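Drying of Towels in Small Bathrooms Without a Window
Student project report, Home and Textile Studies, Trerkance College

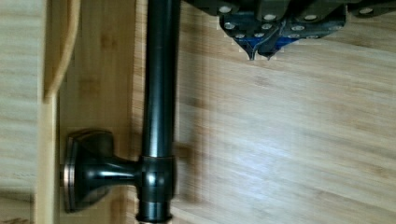 1. Why we chose this subject

In our student house in Trorow the bathrooms have no window, and many people complain that their towels smell after a few days. We wanted to know if the way of hanging has more effect than the kind of towel. Our group had four weeks in January and February for the work.

2. Method

We bought cotton towels from the shop Oddsson, all of the same size. Each towel was put in water, spun in the machine and weighed. Then it was hung in one of two ways: spread flat over a bar, or folded double on a hook. The door was kept closed and the fan was on. We weighed the towels every 90 minutes until the weight did not change any more. The kitchen scale shows whole grams only, so small differences could not be measured.

3. Results

The spread towels lost more than 200 grams of water before the evening. The towels on the hook were still damp in the folds the next morning, and two of them had a smell already. When the fan was off, the difference between the two ways became smaller, as all the towels dried badly.

4. Problems

One Wednesday the fan was broken and we had to repeat the measurements. We also did not control the temperature of the corridor, which was colder at the weekend. A group in Flisaldale did a similar project last year, but they used thinner towels and we could not compare our numbers with theirs.

5. What we would do next

We would like to test linen towels and to measure the humidity of the air with a proper instrument. The college has one, but it was on loan during our project.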